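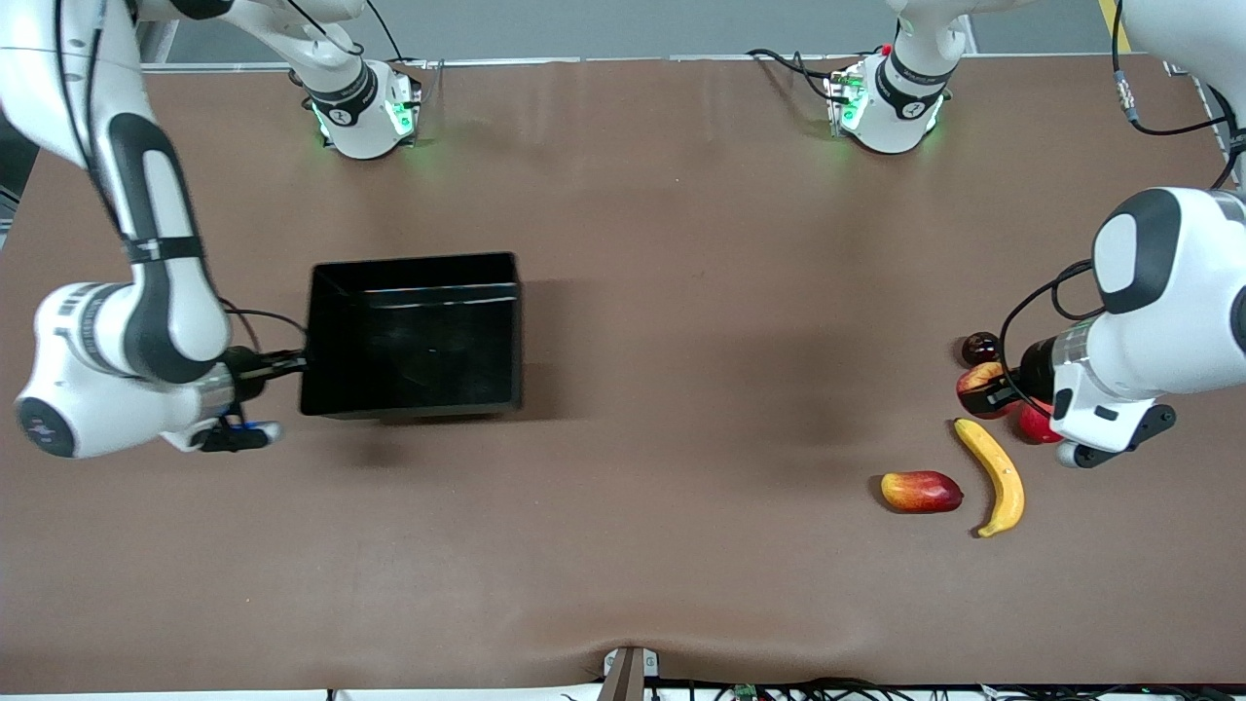

How a two-armed robot learns to pack fruit

A guide for young readers from the Alness Robot Club

Alness Robot Club meets in the afternoon, starting at half past three. Members are aged nine to thirteen. The project this term is called Torell, after the name the club gave to its robot. The job is simple to say: take pieces of fruit from the table and put them in a black bin. This guide explains how the work is done and what the words mean.

What is a robot arm?

A robot arm is a machine made of stiff parts joined together. The stiff parts are called links. The places where they bend or turn are called joints. Your own arm has links too: the upper arm and the forearm are links, and the shoulder, elbow and wrist are joints.

Inside each joint is a motor. A motor turns electricity into movement. There is also a sensor in the joint, called an encoder, which measures how far the joint has turned. The computer reads the encoder many times a second. Without it, the computer could send a command to the motor but would have no way to check where the arm had got to.

The bottom of the arm is called the base. It is fixed down so that it does not move. Every position the arm reaches is measured from the base. If the base slips by the width of a finger, every position will be wrong by the same amount.

What is a gripper?

The gripper is the tool at the end of the arm. A parallel gripper has two fingers that stay level with each other as they close, like the jaws of a vice. It has no thumb and no palm. It can do two things: open and close.

This makes the robot easier to control, but it means the arm has to do the rest. If a banana is lying at an angle, the gripper cannot curl around it the way your hand would. The whole wrist must turn until one finger is on each side of the banana.

Left and right

The left and right arms are named from the robot's side of the table. If you stand facing the robot, its right arm is on your left. New members mix this up, and so do older ones. Joelle Issa, who runs the club, asks everyone to say "robot left" or "robot right" out loud.

Why use two arms?

A bin with nothing in it is light. If one arm bumps the side, the bin slides, and the computer's record of where it is will be out of date. So the club gives each arm its own task. Robot right holds the rim of the bin. Robot left picks up the fruit.

Holding sounds like the easy job, but the holding arm must push just hard enough. Too little force and the rim slips out of the fingers. Too much and the bin tips up or bends.

Why artificial fruit?

Real fruit bruises, leaks and changes size as it dries. Artificial fruit stays the same from October to the end of the project, so the tests can be compared fairly. The shapes are still useful. A plum is small and round and can roll. An apple is also round but needs the fingers to open wider. A mango is oblong, so it can be gripped across the narrow part. A banana is curved, and its weight is not in the place you might expect.

How does the robot learn?

There are two common ways to tell a robot what to do. The first is to write a program with each movement in it: go to this point, close the gripper, go up. This works well if the fruit is always in the same place. Move the apple and the program fails.

The second way is to show it. A person guides the arms through the job, and the computer records the joint positions and the camera pictures together. One recording of the whole job is called a demonstration. After many demonstrations, a learning program looks for patterns that link what the cameras saw to how the arms moved. It can then try to choose movements for itself.

The club uses the second way. Each demonstration lasts some 30 seconds, and the target for the term is 600. Members work in pairs, one guiding and one checking. Eun-ji Lim and Kyung-tae Kang keep the list of which demonstrations are good and which must be deleted.

A demonstration is deleted if:

- a hand gets in the way of a camera
- a piece of fruit ends up on the floor
- the holding arm lets go before the job is finished

What does the robot see?

A camera fixed over the table can see the whole job, but an arm often gets in front of the fruit. A camera on the wrist solves part of the problem, as it travels with the gripper. It has a close view and a narrow one. Its picture changes each time the wrist turns, and it may be full of fruit at one moment and have no fruit in it at the next. The gripper's own parts stay in the picture, and so do the rivets that hold them together.

Shiny surfaces are hard for a camera. Dark glass or glossy plastic acts like a weak mirror, so the picture contains shapes that belong to something else in the room. A learning program has to find out from many pictures that these shapes are not things it can pick up.
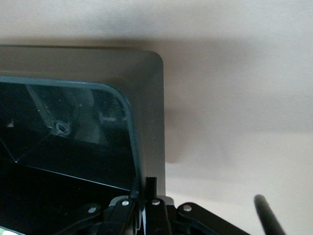
Testing

When there are enough demonstrations, the learning program is trained on a computer overnight. The next meeting is for testing. The fruit is laid out, everyone moves back behind the line, and the robot tries the job with no person guiding it.

Each layout is tried 3 times. The result is written down as placed, dropped or missed. Yu-na Ko noticed in the first tests that most of the misses were with the plum. She checked the list and found that the plum had nearly always been placed on the same side of the table in the demonstrations. The program had had little practice with it anywhere else. The next set of demonstrations was planned with the plum in new positions.

Safety rules

1. Keep hands off the table when the arms are switched on, unless you are guiding.
2. One person stays by the stop button. That person does no other job.
3. Tie back long hair and take off scarves.
4. Check that no cable is pulled tight before an arm moves.
5. If you are not sure, press stop.

Words to know

Base: the fixed part at the bottom of the arm.
Link: a stiff part between two joints.
Joint: a place where the arm bends or turns.
Encoder: a sensor that measures how far a joint has turned.
Gripper: the tool that opens and closes at the end of the arm.
Demonstration: a recording of a person guiding the robot through the job once.

Try it at home

You need 2 wooden spoons, a bowl and a few pairs of rolled-up socks. Hold one spoon in each hand and lift a pair of socks into the bowl using only the spoons. Now close one eye and do it again. Ask someone to move the bowl a little while your eyes are shut, then open them and carry on. Write down how many goes it takes each time - Ah-rin Geum collects the results at the start of the next meeting.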